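Verena Mösli
Thursday, December 3, 2020

Spent most of today on the simulated cell for the Wollano arm, and people keep asking how I keep it in order, so I'm writing it down in one thread. The cell is a digital copy of the small room at Erkden: one long table, one arm, one door.

First thing I check is the base. In the model the arm is bolted to a square plate, and the plate is a child of the table. If somebody moves the table and the plate stays behind, every saved pose is wrong by the same amount. It happened in May and took us 2 days to find.

So now the plate has a locked offset and the arm has no position of its own. If you want it somewhere else, you edit the plate. One number, one file.

Second is the wrist camera. It has its own mount in the model, and the mount angle drifts whenever someone re-exports the gripper mesh. I send the arm to a spot with nothing under it and look at what the camera gets.
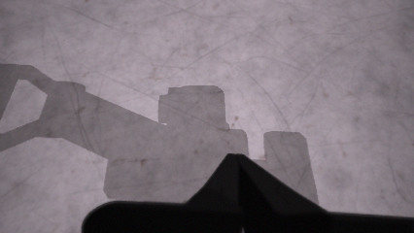 Wrist view over bare table. Gripper along the bottom, arm shadow across the surface.

What I want from that view is the gripper tip a little right of center and the shadow edges crisp. If the tip has moved, the mount has moved. I keep an old render open in another window and flip between the two.

The shadow edges come out slightly jagged at our current setting. I can live with that. Raising the shadow map size cost us 28 percent of our frame rate, and the job runs overnight on a shared machine.

The table texture is one we call Pickering. It has veins and little brown flecks in it, and I use those as landmarks. Pick a fleck, write down where it lands in the wrist view, come back to the same pose next week. If the fleck is somewhere else, start looking at the mount.

Please don't swap the texture for a flat gray one to save memory. Someone did, and I had nothing left to measure against.

Third is the hover pose. Gripper pointing down, just clear of the tabletop, nothing in the fingers. Every run starts from a pose like this and I check it from the room camera as well as the wrist.

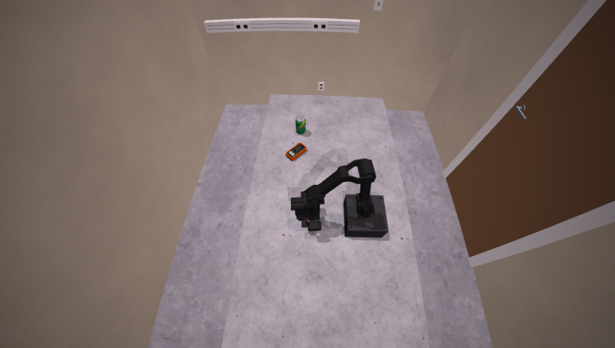 The thing to watch is clearance. If the table collision shape is thicker than the table you can see, the fingers stop early and the log fills with contact warnings. Ours was thicker by 2 mm. I turned on the collision overlay, trimmed the box from the top, and the warnings went away.

Do not fix that by raising the hover pose. I've seen it done. Then the grasp height is wrong too and you end up chasing it through every script.

Joint limits next. Woven, the scheduler we use, loads them from its own file and ignores whatever is in the arm model. If the two disagree, Woven wins and says nothing about it. I now run a compare script before each batch. It prints 104 lines when everything matches. Any other count and I stop.

Objects go in last. Each one gets dropped from a small height and left to settle for 20 steps before the arm is allowed to move. Skip the settling and a flat object can still be rocking when the gripper gets there.

Then I move the arm over whichever object is nearest and stop above it, before any closing motion. 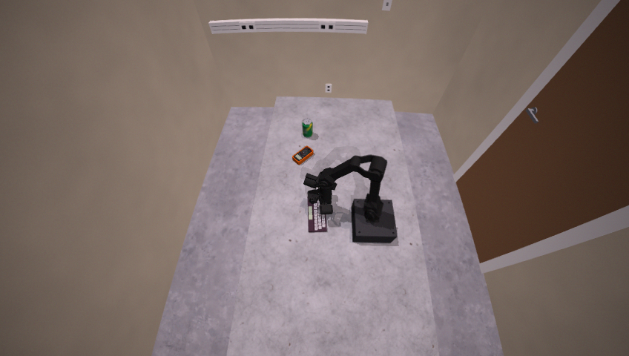
At this point I compare the object pose in the log with the pose in the target list. They should agree in position and in rotation. Rotation is the one that gets people. A long narrow object turned the wrong way looks fine in the numbers if you only read x and y.

If it's off, reset the object and let it settle again. Don't nudge it by hand in the editor, the change won't be saved with the run.

Whole check takes me less time than a coffee break now. Notes are in the repo under the cell name, in the same order as this thread. If you change the plate offset, put your initials next to it.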